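Packing cubes or plain old rolling for a long trip?
Travel Talk > Luggage and Packing

porchswing_deb
Hi everybody, long time reader and not much of a poster. My husband and I leave in August for 18 days, with 2 carry-ons and nothing checked, because the last time we checked a bag it had a nicer vacation than we did. I've been a roller all my life (shirts, pants, even the good sweater) and my sister swears I should be folding everything flat and using cubes. I bought a set of Kuvance cubes on sale and they're sitting on the dresser looking at me. Do they save any room, or do they only make you feel tidy? I'd love to hear from people who have really lived out of a bag for a couple of weeks.
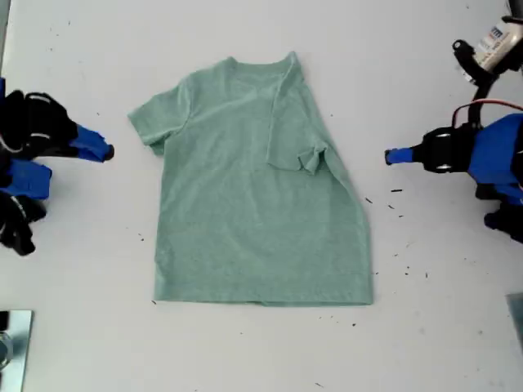

Do packing cubes make clothes take up less space?

The plain ones mostly keep things in order, and the kind with a second zipper will squeeze soft clothes down a bit, though your bag weighs just the same.

I copied that out of the little leaflet that came with mine, and it didn't settle the argument in our house one bit!

tallgrass61
Welcome, Deb! I'm a cube person and I'll try not to preach. For me it's all about the hotel room. You lift out one cube, set it in the drawer, and you're moved in. With rolls I was forever digging for the blue socks and ending up with the whole bag on the bed. I have the Protura ones, the 3 piece set, and the zippers have held up to a lot of abuse from me sitting on them.

mulberry_lane
I have to disagree with tallgrass, friendly as always. Cubes are boxes, and a suitcase has all those odd corners and the bumps where the handle runs down the back. Rolls fill those in. I packed for a wedding and a hiking week in the same small bag, and I'd never have done it with cubes. They also cost money I'd sooner spend on pie.

tallgrass61
Well, you can roll inside a cube, you know. And I can't argue with pie.

porchswing_deb
Oh, I hadn't thought of rolling inside the cube! I'll try that tonight. We did get out the blue tape too, so each of us can mark our own things.
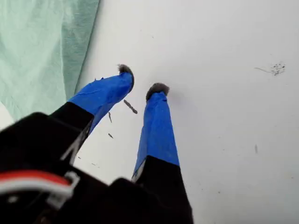 Blue tape, a bit wrinkled

oberon_the_cat_mom
Tape is smart, Deb, though I'd put a real tag on the outside of the bag as well. Can I put in a word for weight? I use an old Oberholzer carry-on and it's heavy before a thing goes in it, so I weigh everything on the bathroom scale the night before. Good cubes add a little and cheap ones add almost nothing. If your airline is strict, that matters more than how you fold.

mulberry_lane
Very true about the scale. We got stopped at the gate once and I wore two jackets across an ocean.

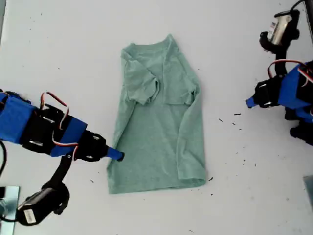
tallgrass61
My own routine, for what it's worth, starts with the shoes along the bottom, then the heavy pants, then the cubes on top so I can get to them. I learned to fold from my grandmother, who could do a stack of 90 napkins for a church supper without looking down, and she always said to start with the sleeves. With a T-shirt like that green one, I'd leave both sleeves turned in over the front as they are, bring the sides in to match the width of the cube, and then fold up from the bottom hem. It goes in flat and the neck stays nice. I know mulberry will say to roll it from there, and I suppose it would roll very well.

mulberry_lane
I was typing that exact thing. Start the roll at the hem, Deb, and smooth it as you go.

porchswing_deb
You two are a treat. I did a practice pack after supper, with his bag in cubes and mine rolled, and they both zipped shut. His looks nicer and mine had room for the Pruler umbrella, so I'm still on the fence. He wants to know if anybody brings a laundry line along, but I'll start a new thread for that one.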